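1/6 - Le laboratoire Wuvska ouvre ce 25 février 2026 une nouvelle campagne de collecte de démonstrations pour la manipulation à deux bras. Nous en présentons ici l'organisation.

2/6 - La campagne vise 800 démonstrations, dont 195 ont déjà été validées. Elle est conduite par Hayley Mottram et Yhon Huamán, sur le site de Catterall.

3/6 - Les tâches portent sur des objets courants, disposés sur une table en bois clair. Le Rubik's cube et le bol translucide figurent dans la première série.
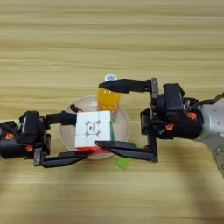 4/6 - Chaque démonstration est relue par deux personnes. Les essais manqués sont conservés et annotés séparément : ils servent à l'apprentissage au même titre que les saisies réussies. La consigne donnée aux opérateurs est de ne pas corriger leur geste après coup.

5/6 - La position des objets est modifiée entre deux essais. Un jeu de données trop régulier conduirait le modèle à retenir un emplacement - et non une manière de saisir.

6/6 - La documentation du protocole, rédigée par Ruth Kettle, sera mise à la disposition des équipes partenaires en septembre. Les demandes d'accès anticipé sont à adresser au secrétariat du laboratoire, avec une brève description de l'usage prévu.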